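Breathnach Opens Shared Workroom in Vetamdale

VETAMDALE, May — Breathnach, the workplace furnishing and fit-out company, today announced the opening of a shared workroom on the upper floor of its Vetamdale offices. The room will be used by company staff during the day and will be open to small local businesses by arrangement from 4 p.m.

The project was carried out with Kostum, which supplied the seating, and Sirbridge, which was responsible for the lighting and ceiling work. It brings to a close a program of improvements to the building that began with the ground-floor reception area.

"Our staff asked for a plain, comfortable room where they could sit down and work without having to book a week ahead," said Ching-wen Sin, director of workplace services at Breathnach. "We kept the walls white and the floor plan open, and we spent the larger share of the budget on the chairs."

The seating follows a four-week trial in which employees compared several models at their own desks. Black mesh office chairs were selected, including a tall-backed model with a headrest and armrests. Kostum will inspect the chairs once a year and replace worn parts under a service agreement with Breathnach.
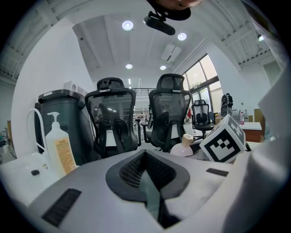 Sirbridge fitted round recessed lights in the ceiling, together with slatted white ceiling sections. The work was scheduled outside office hours so that teams on the same floor could remain at their desks.

A white countertop gives users a place to set down supplies and personal items, and a lidded trash bin is provided. Users are asked to wipe down the counter after use and to return chairs to their places before leaving. Food may be eaten in the ground-floor break room only.

The workroom measures 255 square feet. Under the arrangement for outside users, 20 local businesses may be registered at one time. Registration is free of charge for the first year, and each business will name one person to act as its contact with Breathnach.

"Many of the firms near us are run from a spare bedroom or the back of a shop," Sin said. "We are pleased to be able to offer them a desk and a good chair at the end of the day."

Applications may be made in person at the Vetamdale reception desk. Businesses already registered for the use of Breathnach meeting rooms do not need to apply again.

About Breathnach
Breathnach plans, furnishes and maintains offices for small and mid-sized employers. Its head office is in Vetamdale.

Media contact
Office of Workplace Services, Breathnach, Vetamdale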